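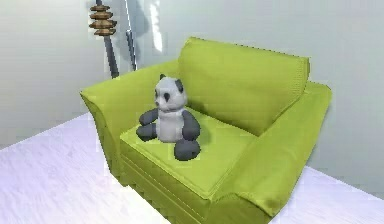 Is the Bulell two-finger gripper worth it over the Atix for soft stuff?

My sim job is picking the panda off the green armchair. The Bulell gripper got 361 good grasps, the Atix suction cup 100. I don't trust that gap. Same arm, same controller.

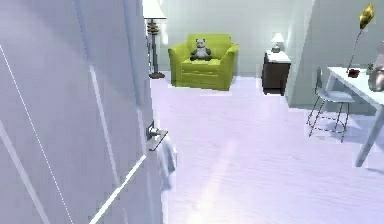
Start view, door partly open

kemppainen_fan
How many tries each? Without that, 361 means nothing. Plush on suction is a silly test anyway. Try the silver vase on the table.
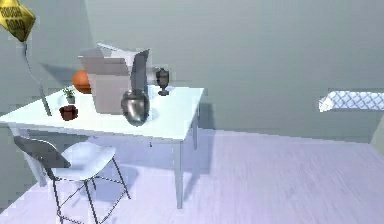

I ran Jisley's controller with both and the "winner" flipped when I changed friction. Check yours before buying anything.

gripdoubter
Agree on friction. Also use more than 12 seeds, and add something flat like the laptop on the bed.
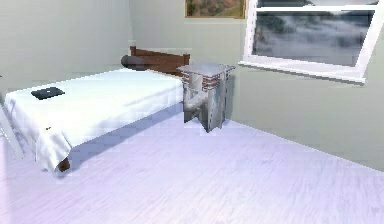
Two fingers hate flat things. Mine missed 14 in a row, and the sales page skips that part.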